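# The Long Lesson in Folding

Aiman Liew can fold a bath towel in a few seconds without looking at it. Explaining the job to a machine has taken most of a year.

Liew runs the teaching floor at Javero, a small company that wants robots to handle household linen. Few people there write rules for folding. They fold, over and over, and the movements are recorded. One good pass at a task, from first grab to last pat, is called a demonstration. The target for each task is 400 of them before anyone tries training on the set.

"People think the hard part is the robot," Liew says. "The hard part is doing a boring thing well after lunch."

The tasks come from ordinary bedrooms and laundry rooms: spread a sheet, pull a blanket straight, pick up a cloth by its corners. Beds are a favorite at Javero. A bed is wide enough that one arm can't reach all of it, and the wrinkles never fall the same way twice.
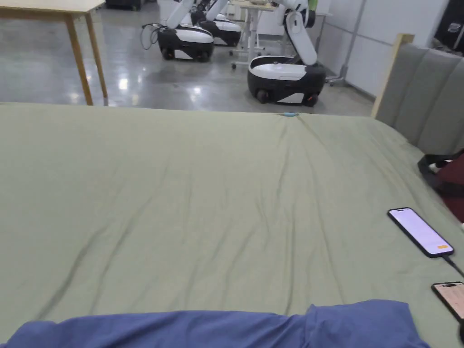 Cloth is difficult for a machine for a simple reason. A cup keeps its shape when you lift it. A shirt has a new shape every time, and half of it is hidden under the other half. Liew's first attempt at a lesson plan, written last October, listed 242 separate starting positions for a single pillowcase. The list was dropped within 2 weeks. Demonstrators are now told to toss the cloth down and begin from wherever it lands.

There are two ways to give a lesson. In the first, a person drives the robot's arms from a distance, using a set of controls the team calls Rallo. The robot moves as the operator moves, with a slight delay that new people find maddening. It is slow work, and shoulders get sore. The benefit is that everything recorded is something the robot's own arms have done.

The second way leaves the arms out of it. The demonstrator holds a pair of grippers by their handles and does the job directly, one in each hand. The feel of the cloth comes through the handles, at least a little, and most people pick it up quickly. They stop thinking about the tool and start thinking about the corners. 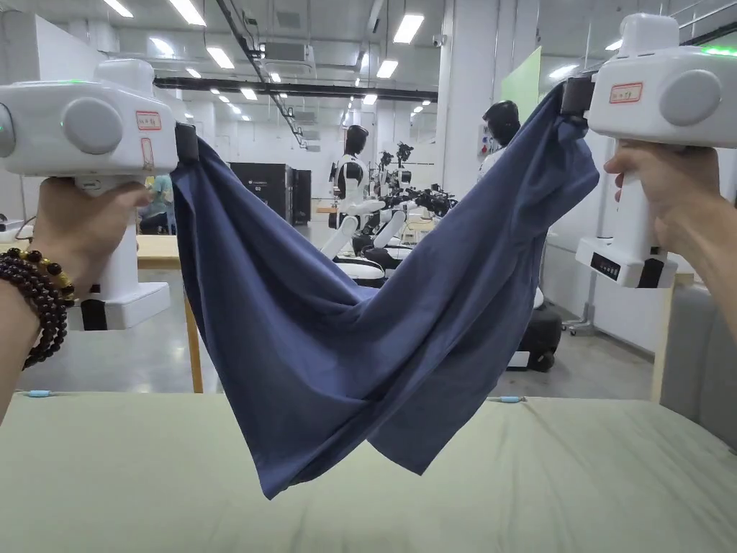
Corners are what Liew talks about most. A demonstrator who grabs an inch too far in will still end up with a folded cloth, but the recording teaches a bad habit, and the habit shows up later as a crooked edge. So does hurrying. New staff spend their first 3 days having most of their work thrown out -- some take it personally -- and then the reject pile starts to shrink.

Mistakes are kept if the person fixes them. A dropped corner that gets picked up again is useful, because the robot will drop corners too. A dropped corner followed by a sigh and a restart is deleted.

The recordings go into a system named Driltov, where a second person watches each one at double speed and marks where the grip closes and opens. Liew still does a share of this checking and says it is the best training for new demonstrators, who rarely enjoy seeing their own hands at work.

Javero's next project, Yusof, will move on to fitted sheets. Liew has already tried a few by hand and is not satisfied with any of them.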